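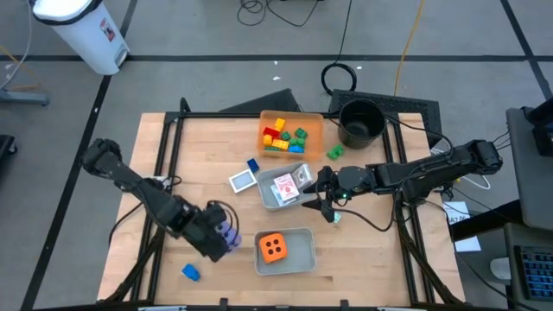 Blocks in the orange bin, card boxes in the gray one, on a butcher-block table.

Annelies Wyss has been sorting games since she was 10, when her grandmother in Homatska handed her a biscuit tin of mixed-up pieces and wished her luck (she still has the tin!). Her rule is a simple one: bricks get a bin you can see through, cards stay in their boxes, and foam dice go wherever they'll fit, because they never fit anywhere. Give it up to 60 minutes on a slow May afternoon, she says, put the kettle on, and don't stop to play until the table is done.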